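Gwynne Matte Floor Coating, Light Gray
Sold by Zelero
Item 749

One-part water-based coating for indoor concrete and cement board. Matte finish. One color.

Let's get the claims out of the way first. The maker's sheet says Gwynne "transforms" a floor. It's paint. It is fairly good paint, and we stock it after turning down the two products the same rep brought us before it, but it will not level a slab, hide a crack or stop damp coming up from below. If your floor has any of those problems, spend your money on them and come back later.

What you get is a plain, pale surface without much shine. The color on the lid is called Nundard Mist. We call it light gray, because anyone ordering a can wants to know what color it is. It leans a little warm next to a white wall and a little dull in a room with no window. Order the sample pot before you commit to a whole basement.

The sheet also promises a "perfectly uniform" result. We don't repeat that in our listing. Any matte floor in a pale shade will look darker where a shadow falls and lighter near a lamp, and people write to us thinking they've missed a patch.
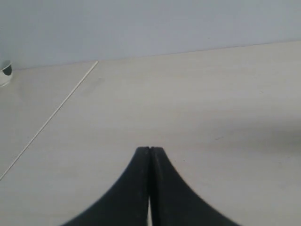
Before you send us that email, switch off the overhead light, walk to the other side of the room and look again. If the dark area moves, it's a shadow. If it stays where it is, you probably do have a thin spot, and a second pass with the roller should take care of it.

Coats: the can says one. Plan on two. We have yet to see one coat cover bare concrete, and the price below should be doubled in your head accordingly.

Drying: leave 4 hours between coats and 12 hours before walking on it in socks. Furniture is another matter. The maker says the next day — we'd give it the better part of a week, and longer in February if the room isn't heated.

Cleaning: plain water and a soft mop. Matte finishes hold on to scuffs more than glossy ones do, and rubbing hard at a mark can leave a shiny patch that bothers you more than the mark did. The "wipe-clean" wording on the label is generous.

Not for: garages, outdoor steps, shower rooms, or over old gloss paint that hasn't been sanded.

Price: $19 sample pot. Full cans are priced by size at checkout. Ships from our Sondport warehouse. Opened cans can't be returned, so start with the pot.

Is it worth it over ordinary floor paint from the hardware store? For a laundry room, probably not. For a workroom or a studio where glare off the floor gets on your nerves, we think so, and that's about as far as we'd go.

Page last updated 06/08/2023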